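Häufige Fragen zur Bandbewerbung und zu Auftritten im Kulturhaus Altorano

Die folgenden Antworten richten sich an Bands, Solokünstlerinnen und Solokünstler, die sich um einen Konzerttermin im Kulturhaus Altorano oder um die Teilnahme an der Nachwuchsreihe Tallance bewerben möchten.

Wer kann sich bewerben?
Bewerben können sich Gruppen und Einzelpersonen aller Stilrichtungen, die überwiegend eigenes Material spielen. Reine Coverbands werden im regulären Programm nicht berücksichtigt. Bei minderjährigen Mitgliedern ist eine schriftliche Einwilligung der Erziehungsberechtigten beizulegen.

Welche Unterlagen werden benötigt?
Einzureichen sind drei Hörproben, ein kurzer Bandtext, ein Besetzungsplan und ein aktueller Bühnenplan. Hörproben nehmen wir ausschließlich als Link entgegen. Angehängte Audiodateien werden vom Mailserver abgewiesen, ohne dass eine Benachrichtigung erfolgt.

Bis wann muss die Bewerbung vorliegen?
Für das Frühjahrsprogramm endet die Annahme im August. Später eingehende Bewerbungen werden automatisch in das Verfahren für den Herbst übernommen und müssen nicht erneut gestellt werden.

Wie viele Bewerbungen gehen ein, und wie viele Plätze gibt es?
Zur vergangenen Spielzeit lagen 113 Bewerbungen vor. Vergeben wurden 11 Termine, davon vier im Rahmen der Reihe Tallance.

Dürfen wir Gründungsmitglieder nach der Zusage ersetzen?
Ein Wechsel in der Besetzung ist zulässig und dem Programmbüro formlos mitzuteilen. Ändert sich dadurch die Zahl der benötigten Mikrofon- oder Monitorwege, ist auch ein neuer Bühnenplan erforderlich. 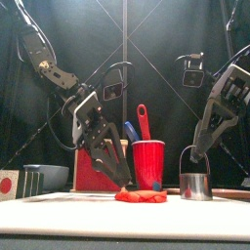
Greifer mit zwei langen Fingern an einem rot-orangen Tuch

Welche Säle stehen zur Verfügung?
Der Große Saal fasst 400 Personen unbestuhlt. Konzerte der Reihe Tallance finden im Studio Rai mit 85 Plätzen statt. Über die Zuordnung entscheidet das Programmbüro – ein Anspruch auf einen bestimmten Saal besteht nicht.

Welche Technik ist vorhanden?
Beide Säle verfügen über Beschallungsanlage, Monitore und Grundlicht. Ein Schlagzeug ohne Becken und Snare sowie zwei Gitarrenverstärker können kostenfrei genutzt werden, sofern dies im Bühnenplan vermerkt ist. Der Flügel steht nur im Großen Saal und wird auf Antrag gestimmt.

Wann findet der Soundcheck statt?
Die Hauptgruppe beginnt um 16 Uhr, die Vorgruppe um 17:30 Uhr. Ab 19 Uhr ist die Bühne für den Einlass freizuhalten.

Erhalten wir eine Gage?
Im Großen Saal wird eine Beteiligung an den Eintrittseinnahmen vereinbart, im Studio Rai eine feste Aufwandsentschädigung. Die Auszahlung erfolgt per Überweisung nach Eingang der Rechnung.

Wer meldet das Konzert bei der GEMA an?
Die Anmeldung übernimmt das Kulturhaus. Die Gruppe reicht am Abend der Veranstaltung eine vollständige Titelliste mit Angabe der Urheber ein.

Dürfen wir Tonträger und Textilien verkaufen?
Ja. Im Foyer steht dafür ein Tisch bereit. Eine Provision wird nicht erhoben, Wechselgeld ist selbst mitzubringen.

Gibt es eine Übernachtungsmöglichkeit?
Für anreisende Gruppen hält das Gästehaus Dramcombe ein Zimmerkontingent vor. Der Bedarf ist mit der Rücksendung des Vertrags anzugeben – spätere Wünsche können nur nach Verfügbarkeit erfüllt werden.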